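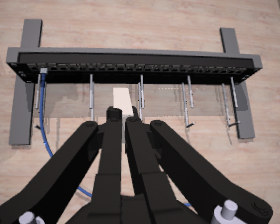 Attachment 1: patch panel, render

Ticket 520 - phones and tills dropping, Prender shop
Status: open, waiting on customer
Raised by: Oona Huttunen
Handled by: Said Gaber

2020-11-29 08:40
Oona rang. Both tills lose the network several times a morning, desk phones go at the same moment, come back after a minute or two. Wifi fine throughout. Card machine on wifi so they can still take money. Been going on since the stockroom was repainted she thinks, not certain.

08:55
Remote on to the switch. Up 126 days so not rebooting itself. Power fine. Ports for tills and phones all show link down / link up, same second every time. Office PC never drops. So not the whole switch.

09:10
Asked Oona what's different about the office PC. Plugged straight into the switch, long grey lead along the skirting. Everything else goes through the panel. Ok.

09:30
Checked the log properly. 14 drops since yesterday evening. Nothing overnight, first one just after opening. Heating? Someone walking about? Asked her to note what is going on in the stockroom when it next happens.

10:05
Dropped again. Oona says nobody in stockroom. Small desk switch under the till counter though, I had that down as removed in July. It isn't. Tills and phones all hang off it, one run back to the panel. Drawing is wrong, need to fix that.

But then main switch should only see one port flap, not several. Unless somebody patched the spare runs into it aswell. Have asked for a photo of the leads.

10:20
Photo in. Two leads from the desk switch going back to the wall. Loop, most likely. Loop guard shuts the ports, waits, opens them again, which fits the minute or two. Asked Oona to pull the one in the wall socket marked 76 and leave the other alone.

10:25
Pulled. Tills up, phones up. One phone says "no service", told her to unplug it and wait. Came back.

11:50
No drops so far. Doesn't explain why it's quiet overnight, though Oona says the counter sockets are on a timer with the display lights. Desk switch goes off with them. Right, so that's that bit.

12:15
To do:
- take the desk switch off the timer socket (Oona to ask Salminen, they did the electrics)
- label both wall sockets at the counter
- correct the drawing, mine
- quote for a proper second run, Stullari have the old price, chase them
- leave loop guard ON, please do not turn it off to "fix" this

14:30
Oona replied by email: "All good since this morning, tills havnt moved. Salminen can come out next week. Can we keep the ticket open till then?"

Yes. Keeping open. Elline branch has the same desk switch, will check their log tomorrow.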